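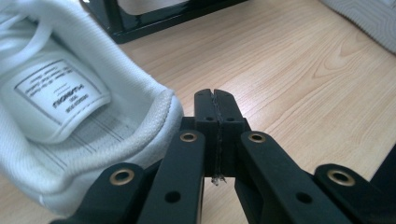 Ladi Igwe
Contributing writer, fiction

The Man from Bako

The man who claimed he had come back from the future asked for a receipt for his coffee, and that was the first thing I held against him.

"Who's it for?" I said.

"Expenses."

"They have expenses?"

"Everybody has expenses," said Gediminas Liepiņa, and folded the slip into his wallet.

I had been sent to Mekley by my editor, who had got a letter. We got plenty of letters. Most of them concerned the moon or the water supply, and they went into a drawer. This one was typed, two paragraphs long, and it said the old Tesilus grain elevator would burn down in September and that no one would be hurt. It came in June. The elevator burned in September. A night watchman had gone out for cigarettes and stood across the road and watched it go.

"You know what I think," I told Liepiņa. "I think a man who wants to be believed can buy a can of gasoline."

"I'd think so too."

"Did you?"

"No. But I would say that." He stirred his coffee, though he hadn't put anything in it. He was a heavy man in his sixties with a barber's haircut and a cardigan missing a button. I had expected someone thinner. "What would you need?"

It was a fair question, and I had spent the drive down working on my answer. Ball scores were out, because games can be fixed. So were elections, which in that county had never been much of a puzzle. Weather was better, but any fool is right about weather part of the time. What I wanted was something small and stupid that he couldn't have arranged and wouldn't have guessed.

"Tell me something about this room," I said. "Ten minutes from now."

"I don't know anything about this room. Why would I? Do you remember what happened in some diner 36 years ago?"

"You remembered the elevator."

"It was in the paper. I read the paper." He sounded tired, the way my father used to when I asked him about the war. "People think you come back knowing everything. I sold plumbing supplies. I had a wife who did the crossword. I know what a man like that knows."

I wrote down plumbing supplies. I underlined it, for no good reason.

He told me how it worked, or how he said it worked. There was a town called Bidero, and behind the town a culvert under a road that hadn't been built yet. You went in at one end and came out at the other and it was a different year. He had gone through in 2000 and walked out in a field with cows in it. He tried to go back the same afternoon and the culvert was gone, so he went and found a job. I asked how long ago that was and he said four years, by his count.

"And Bako?" The letter had been signed from Bako.

"That's a post office. I rent a box."

I've listened to a lot of liars, and the good ones give you furniture. They tell you the color of the curtains. Liepiņa gave me cows and a post office box. It made me uneasy, and I put the unease down to the pie.

"Why write to us?" I said. "If I knew what you say you know, I'd buy stock."

"I bought a little. My wife did the money. I never paid attention." He looked out at the lot, where my car was parked next to a truck full of fence posts. "I wrote because of the watchman. He died the first time. I read about him. I thought, well, if I send a letter, somebody calls him, he stays home that night."

"We never called him."

"No?"

"It went in the drawer. My editor found it after the fire."

He thought about this for a while. The waitress came and filled his cup and went away again.

"Then why did he go out for cigarettes?" he said.

I said men go out for cigarettes. He said the paper had been clear about it, the watchman was inside, asleep in a chair. I said perhaps the paper had been wrong, or perhaps he had the wrong fire, or perhaps, and I was fairly gentle about it, there had only ever been the one fire and the one watchman, and the rest was something he had put together afterward to go with it. Except that it hadn't been afterward. I had the envelope in my bag with the June postmark on it. I had already taken it to a man who knew about postmarks, and he had charged me for telling me it was fine.

"I did send him something," Liepiņa said at last. "The watchman. I sent him a postcard. I didn't sign it. I didn't think it counted."

"What did it say?"

"It said to quit sleeping on the job."

I paid for both of us and asked for my own receipt. Then I drove around 80 miles out of my way to find Bidero. There was a gas station, a church and a feed store. Behind the feed store a crew was laying out stakes with orange ribbon on them, and I pulled over and asked the foreman what they were for.

"Road," he said.

I asked if there would be a culvert. He looked at my shoes, and then at my notebook, and asked me what county office I was with.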